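Filwood workshop publishes its house rules for two-armed robot benches

30th June

If you have ever tried to write down how you do a job you have been doing happily for years, you will know how the people at the Filwood workshop have spent their spring. The first draft of their good practice guide for two-armed benches was passed round in April, came back covered in pencil, and has now been published in a form that everybody who works there has agreed to follow — and, just as pleasingly, in a form that anyone else is welcome to borrow.

The guide runs to 20 pages and is called the Ceririx Bench Code, after the shared training programme that Filwood runs with its partner workshop at Uten. It deals with small arms working on ordinary household things at a table, the sort of work that tends to fall between the big factory standards and no written rules whatsoever. There are six sections, covering the table, the arms, the cameras and cables, the objects, the people and the record keeping, and none of them needs an engineering degree to read.
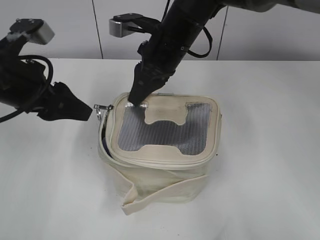
Two arms at the bench with a zipped canvas bag, one gripper touching the lid.

Soft goods get a section to themselves, and quite right too. A block or a mug stays much the same shape whatever you do to it, but a fabric bag sags and creases and gives way under a fingertip, and a grip that was perfectly good a moment ago may need thinking about again. The code asks operators to start slowly with anything made of cloth, to keep to the lowest closing force that will do the job, and to stop and begin again if a zip or strap catches. Pulling harder is not allowed, however tempting it may be at the end of a long afternoon.

There is also a good deal on sharing the space between two arms. One arm is named as the lead before each task begins, and the other waits at an agreed distance until it is wanted. If both are needed on the same object, the operator says so aloud before moving either one, so that anybody standing nearby knows what to expect. Newcomers apparently feel a little silly talking to the bench for the first day or so, and then find they miss it when they work anywhere else.

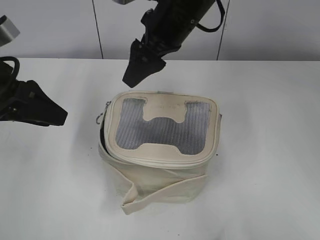
Cables come up again and again. Each one must have enough slack for the full reach of its arm and must be checked by hand at the start of a shift, with the power off. The guide is equally firm about the tabletop, which is to be kept plain and cleared of anything that doesn't belong to the task. Drinks, phones and spare screws live on a separate shelf, and there is a short and rather heartfelt paragraph about tape measures.

Uten has been trying out the draft alongside its own older checklist, and its comments led to some of the more useful changes. The opening check was shortened to a single sheet, and the stop button test was moved to the very top of it. Kaewsai, the small firm that supplies both workshops with their practice objects, helped with the wording on when a worn item should be retired and how it should be labelled until then.

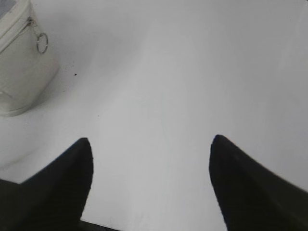 The record keeping section may be the one that other workshops find handiest. Every attempt is to be written up, including those where the gripper closed on thin air or never got near the object, and no entry may be deleted afterwards to make the totals look better. Filwood's log for the trial period stands at 2644 entries, and the authors say that going back through the poor ones taught them more about setting up a bench than they had expected when they began.

Printed copies of the Ceririx Bench Code can be collected from the front desk at Filwood or at Uten, and there is a large-print version for the wall. Comments are warmly invited from anyone who runs a similar bench, however small, and the code will be looked at again next April.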